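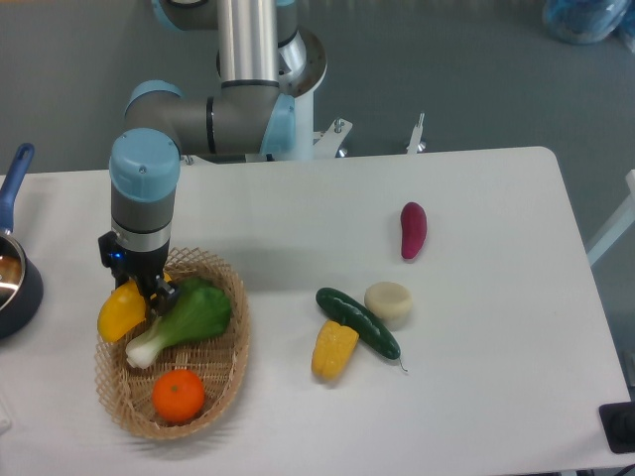

Robotic arm over a wicker basket with yellow pepper and pak choi.

Povness Sleeve Notes Collection
Data card and README

Last revised: June 30, 2021

Summary

The Povness Sleeve Notes Collection gathers the printed notes issued with recordings of chamber music for strings, from duos to octets, together with the track listings and performer credits that went with them. It holds about 2,000 records. Each record stands for one published recording, whether it was issued on LP, cassette or compact disc. No audio is included, and none can be supplied on request.

The collection was prepared by the Povness Music Library from three holdings: its own lending stock, the deposit copies of the Clotevov label, and the Zamora bequest, a private collection received by the library in a single transfer. Material from Valtedura, a smaller label which issued mainly quartets, came in with the bequest and is listed under it.

Contents of the folder

records.csv - one row for each recording
works.csv - one row for each work, linked to records.csv by record_id
notes/ - plain text of the sleeve notes, one file for each record
names.csv - preferred and variant forms of composers' names
CHANGES.txt - corrections made after the first release

All files are encoded in UTF-8. Fields are separated by commas, and any field containing a comma is enclosed in double quotation marks.

Main fields in records.csv

record_id: a permanent number. Numbers of withdrawn records are not used again.
label: the name as printed on the spine or, where there is no spine, on the disc.
catalogue_no: transcribed with its spaces and hyphens.
format: lp, cassette or cd.
year_issued: the year of publication, left blank where the sleeve does not state it. The year of recording has its own field, year_recorded, and the two should not be combined.
performers: as credited, in the order given on the sleeve.
source: povness, clotevov or zamora.
note_language: the language of the transcribed note.

How the text was made

Sleeves and booklets were scanned and passed through character recognition, after which each transcript was read once against the original by library staff. Spelling, punctuation and capital letters were kept as printed, including evident mistakes. Where a booklet carried the same note in several languages, only the English version was transcribed. Notes without an English version were transcribed in the first language given.

Composers' names caused the most difficulty. Labels differed widely in how they treated Czech and Hungarian names, and the same label was not always consistent from one issue to the next. The printed form is kept in works.csv, and names.csv supplies the form preferred by the library's catalogue. Users who wish to bring together all recordings of one composer should search through names.csv.

Known problems

In 11 records the sleeve note is incomplete, the booklet having lost one or more pages before it reached the library. These are marked "partial" in the field note_status.

Timings on the Clotevov cassettes are given by side, and no attempt has been made to divide them among movements. On some Valtedura LPs the running order on the sleeve differs from that on the disc label - works.csv follows the disc label in every case.

Attributions have not been brought up to date. A quartet published under one composer's name and since assigned to another appears under the name printed at the time. Keys and opus numbers are likewise left as found.

The collection reflects what the three sources chose to buy and keep. Classical and Romantic quartets are heavily represented, while works for larger groups and music by living composers are few. It should not be used to estimate how often a work has been recorded.

Rights and permitted use

The catalogue tables may be used and shared freely, provided that the library is named as the source. The sleeve notes remain the property of their authors or publishers. They are supplied for private study and research, and extracts quoted in print should not exceed 70 words from any one note without permission from the rights holder. Requests for removal are dealt with within 25 working days.

Corrections

Corrections should be sent in writing to the cataloguing desk of the Povness Music Library, quoting the record_id and, where possible, enclosing a copy of the sleeve. Accepted changes are entered in CHANGES.txt and included in the yearly release each November.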